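Triltow 公寓 房间安全与布草检查表(附备注)
检查日期:2026年1月30日
房号:757
检查类型:退房后、下一位入住前
上次检查:三月

填表说明:合格打√,不合格打×,不适用写“无”。备注尽量写短,写不下翻背面。

一、入口和走道
1. 门锁、反锁、猫眼 √
备注:反锁有点涩,要用力拧。上点油就行,不急。
2. 疏散图 √
备注:贴着,右下角翘起来了,补胶。
3. 走道无杂物 ×
备注:门后堆了两个空纸箱,已清走。
4. 地垫防滑 √
备注:底下胶粒掉了几颗,还能用,下次再看。

二、用电
1. 插座面板无松动、无发黑 ×
备注:书桌下面那个松,螺丝拧了还是晃,估计底盒坏了。报修。先贴封条,别让人用。
2. 床头灯 √
备注:左边灯罩歪,掰正了。灯线走床后,没压住。
3. 插线板 √
备注:房间自带一个,Nieminen 的,线皮完好。
4. 电热水壶 √
备注:水垢厚。保洁说除过一次,再除。
5. 漏电保护试跳 √
备注:按了,跳了,复位正常。

三、烟感、消防
1. 烟感按测试键 √
备注:响。电量没显示,跟换电池那张表对一下,表在前台。
2. 灭火器压力 √
备注:指针绿区。标签上的字快磨没了,换新标签。
3. 逃生面具在有效期内 √
备注:封条完好,没拆过。
4. 窗户限位器 ×
备注:左窗限位器缺一颗螺丝,开得比规定大。今天必须补,补完拍照发群里。

四、卫生间
1. 地漏 √
备注:下水慢一点点,有头发,已掏。
2. 扶手承重 √
备注:用力拽了,不动。
3. 防滑垫 ×
备注:发霉,扔了,领新的。库房说 Barkdale 那批还没到,先拿旧款顶一下。
4. 热水出水温度 √
备注:没烫手,龙头上的红蓝标掉了红的,要补,不然容易开错。
5. 镜前灯罩 √
备注:无裂。

五、家具
1. 衣柜固定在墙上 √
备注:固定件两个都在。
2. 抽屉滑轨 ×
备注:最下面一格拉到头会掉出来,砸脚的那种。限位塞子没了,报修单跟插座的写一起。
3. 椅子 √
备注:四条腿都稳,脚垫齐。
4. 桌角防撞条 √
备注:无脱胶。

六、床和布草
1. 床架、床板异响 √
备注:坐上去没声。
2. 毯子、盖毯 √
备注:奶白色印花绒毯,有花有叶子,有几处印得淡。毛面顺着摸一遍,有没有硬物、别针、发夹,手伸慢点。床面鼓,毯子要重新拉平再交房。
3. 床上遗留衣物 ×
备注:白色布衣服一件,皱成一团摊在毯子上。有抽褶的边,下边露一小截线头,别扯,扯了说不清。按遗留物登记,不要跟布草一起送洗!上次就混进去了,Barport 洗衣房找了两天。装袋,写房号,放前台柜子。登记号1,208。
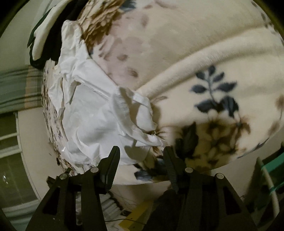
4. 枕头、枕套 √
备注:枕芯没结块,枕套换新。
5. 床垫保护垫 √
备注:四角松紧带都还有弹性。边上有一处旧渍,洗不掉的那种,记过了不用再计。
6. 床底 ×
备注:灰多,有一只袜子,跟衣服装同一袋。吸尘重做。
7. 床尾离暖气距离 √
备注:够,毯子垂下来也碰不到。再换长的毯子就要量了,别搭到暖气片上。

七、待办(按急的排)
窗户限位器补螺丝,今天。
书桌下插座,报修,封条不许撕。
抽屉限位,同一张报修单。
遗留衣物登记、装袋,登记号写清楚,上回有人抄漏一位。
防滑垫换。
床底吸尘,做完叫我复查。
热水红标、灭火器标签、疏散图补胶,一起弄。
水壶除垢。

八、放房意见
暂不放房。前三项弄完再放,其他的可以边住边补,但防滑垫不行,没垫子不能进客人。
押金100先不动,房里没发现客人损坏,抽屉和插座都是老毛病,别算人家头上。
复查签字栏在背面,签完整名,不要只画个勾。
表格交前台,复印一分留档。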